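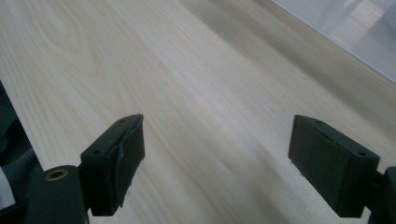
Ticket 517
Subject: Pale worktop, finish feels rough after second coat
Product: Kiment worktop, unstained, with Bromora matt hard oil
Raised by: Ifeanyi Effiong
Handled by: Manee Inthanon, Hevunmont surface support
Status: Closed

Initial report (Ifeanyi Effiong)

Worktop was sanded to 180 and given two coats of the matt oil, applied with a lint-free cloth. After the first coat it was smooth. After the second it feels gritty when I run the back of my hand along the grain, and worse across it. The roughness is not even. It is strongest along the front edge and weaker near the wall. No change of colour that I can find. The board is in a utility room used for folding and ironing, so there is no sink in it and no hob near it.

I want to know whether to put a third coat on or take the whole thing back to bare timber.

First response (Manee Inthanon)

Please do not apply a third coat yet. It will lock in whatever is there. Could you confirm the following:

Time left between the first and second coats.
Whether the surface was rubbed down between coats, and with what.
Whether the excess was wiped off, and how long after application.
Temperature of the room overnight.
Batch code on the base of the tin.

Customer reply

Second coat went on the morning after the first, so overnight. No rubbing down in between, I had read that it was not needed with oil. Excess wiped off after 30 minutes. Room thermostat reads 18. The heating goes off at night and I have not measured it then. The tin has a label stuck over the base and I can't get it off cleanly, so no batch code, sorry.

The ironing board and the clothes airer were both in the room during drying.

Assessment

Three possible causes considered.

1. Raised grain. Pale timber finished at 180 will often lift slightly when the first coat goes on. If it is not cut back before the next coat, the raised fibres are held stiff and feel like grit.

2. Dust or lint in the film. Likely in a room where laundry is handled. Would give scattered points you can feel individually with a fingertip.

3. Excess left too long. Would give tacky or shiny patches. The instruction on this oil is to wipe off within 15 minutes, so 30 is over the limit, but the customer reports an even matt finish with no tack.

Asked the customer to carry out two tests on the front edge, where the fault is strongest.

Test A: draw a piece of old nylon stocking lightly over the surface, with the grain and then across it. Note where it snags.

Test B: rub a patch the size of a hand with a fine grey non-woven pad, dry, with the grain, using no more than the weight of the hand. Wipe off with a dry cloth. Compare with the area next to it.

Test results (customer)

Test A — snags all along the front edge when pulled across the grain, hardly at all with it. A few single catches further back that felt like specks.

Test B — patch is now as smooth as it was after coat one. Some pale dust on the cloth. The patch is slightly duller if I get down level with the board, otherwise I can't tell where it was.

Diagnosis

Mainly raised grain, with a small amount of airborne lint. The front edge was probably sanded less than the middle, which is common when the board is sanded in place and the operator is leaning over it. Long curing time not suspected. No sign that the oil is faulty, so the missing batch code is not needed.

No need to go back to bare timber.

Instructions issued

Clear the room of laundry and leave it shut for an hour.
Rub the whole top with the fine grey pad, along the grain only. Do not use a sanding block on the arris.
Vacuum with the brush head, then wipe with a cloth barely dampened with white spirit. Let it flash off.
Apply one thin maintenance coat. Wipe off after 10 minutes, turning the cloth often.
Lay used cloths out flat outdoors to dry before putting them in the bin. Oily cloths left in a heap can heat up and catch fire.
Keep the heating on overnight. No ironing or steam in the room for two days.
Full hardness takes longer than that, so use a mat under anything warm or heavy for the first fortnight.

Customer asked whether wire wool would do in place of the pad. Answered no: fragments lodge in the grain and can leave grey or black spots if they get damp, which will show badly on timber this light.

Follow-up (customer)

Done as listed, except I ran out of grey pad and finished the last bit by the wall with a worn one. Stocking test repeated after three days and it runs clean both ways on the front edge. One small catch at the back left corner, which will be under the Ongart storage box anyway. Happy to leave it.

Ticket closed. Note added to the Kiment finishing sheet for review: rub-down between coats to be listed as a numbered step instead of a footnote.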